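Dinner at Halftime: Hosting a Game Night for People Who Don't Follow the Game

88 shares | 4 comments

The first time I hosted a hockey playoff party, half the guests had never watched a full game. Two of them asked when the quarters ended. One asked why the goalie had his own stick. There are three periods in hockey, and the goalie's stick is wider because his job is to stop things, and I said so several times that night while the chili burned.

I have been hosting these evenings every February since, for whatever sport is on. The crowd is always mixed. Some come for the score, some for the food, and some were brought by a spouse. It took me a few seasons to plan for all of them.

Start with the seating. People who care about the game want to face the screen and don't want to talk to anyone until a whistle blows. People who don't care want to talk the whole time. Put them on the same couch and you will hear a lot of shushing. I now set up the living room for watching and the kitchen for everything else, with the door open between them so news can travel.

Sheldon Simard has run the bar at Gremer, a small sports pub, long enough to have seen every kind of fan. He told me the worst mistake a host makes is serving the food during play.

"They'll eat when there's a break," he said. "Put it out before that and the fans let it go cold and everybody else finishes it."

He was right about my house. At my next party the wings went out five minutes before the first intermission and were gone when play resumed. I have kept to that schedule.

The menu should be food you can hold in one hand. I have tried lasagna and I don't recommend it. Sliders, wings, cut vegetables and a pot of something warm will cover most people. For a crowd of 20 or so I make 130 meatballs, which sounds like too many until you see two teenagers go at them. I buy the rolls at Lanach, the bakery near my house, and order them a day ahead.

Newcomers need a little help with the game itself, but very little. I used to print a page of rules. It ended up under people's drinks. Now I tell each new guest which team we are rooting for, which color it wears, and the name of one player to watch. If somebody wants to know what icing is, they will ask, and there is always an uncle ready to explain it.

A small pool helps too. We write final scores on slips of paper, a dollar each, and the closest guess takes the jar. My sister-in-law, who picks her numbers from family birthdays, has won it twice. The serious fans are still upset.

Do the prep early.
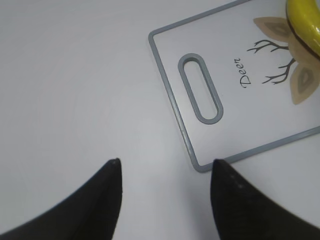
I chop everything the night before and keep it covered in the refrigerator, so that on the day there is only heating and carrying. The drinks go in a cooler by the back door, away from the stove. Trash bags go where guests can find them, and a few people will even use them without being told.

Then there is the matter of the ending. A close game keeps everyone until the last minute, and overtime can keep them past midnight. Sheldon's rule at the pub is that the kitchen closes but the coffee stays on. I do the same at home. The casual guests leave at the end of regulation with a plate wrapped in foil, and the ones who stay get the couch to themselves — and the rest of the meatballs.

If your team loses, don't try to cheer anyone up. Turn off the postgame show, bring out dessert and let them complain about the officiating. It usually runs its course by the second slice of pie.

4 comments | Share this story

Contact us | Copyright 2020 | Back to top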